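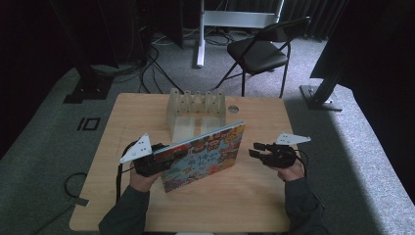
Bilderbücher sind das undankbarste Format im ganzen Regal. Zu dünn, um allein zu stehen, zu groß für die meisten Fächer, und auf dem Rücken liest man meistens nichts. Ein durchsichtiger Ständer mit einer Reihe von Zinken, wie er hinten auf dem Tisch steht, soll das Problem lösen. Ich war skeptisch und bin es in Teilen geblieben.

Was so ein Ständer kann: Bücher einzeln senkrecht halten, ohne dass das erste fehlende alle anderen umwirft. Was er nicht kann: Ordnung machen. Die Händlertexte von Fasell und Tuvon versprechen da mehr, als ein Stück Acryl leisten wird.

So gehe ich vor.

Zuerst aussortieren. Wer 50 Bücher hat, braucht keine 50 Schlitze. In den Ständer kommt, was gerade gelesen wird, der Rest bleibt im Regal.

Dann den Schlitz prüfen, und zwar mit dem dicksten Band. Feste Einbände brauchen mehr Luft, als man denkt. Klemmt es, leidet die Kante zuerst.

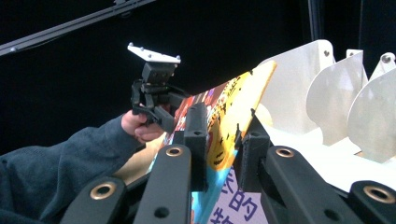

Lesezeit: 2 Minuten

Dünne Hefte mit glänzendem Umschlag sind der schwierigere Fall. Man fasst sie am besten weit unten an beiden Deckeln und führt sie gerade von oben ein. Schräg angesetzt bleibt die untere Ecke am Nachbarschlitz hängen. Mit Drücken wird das nicht besser, also wieder heraus und neu ansetzen.

Die Titelseite zeigt nach vorn. Ju-won Do sortiert nach Farbe, ich halte das für Dekoration. Kinder suchen nach dem Titelbild, und gerade bei Büchern in mehreren Sprachen hilft ihnen ein bunter Umschlag weiter als jedes Alphabet.

Große Formate kommen nach hinten, kleine nach vorn. Kippt der Ständer beim Herausziehen, war er zu einseitig beladen. Rutschfeste Füßchen helfen ein wenig, die teuren von Cheon nach meiner Erfahrung auch nicht mehr als die billigen.

Abstauben mit einem weichen, feuchten Tuch. Küchenpapier gibt Kratzer.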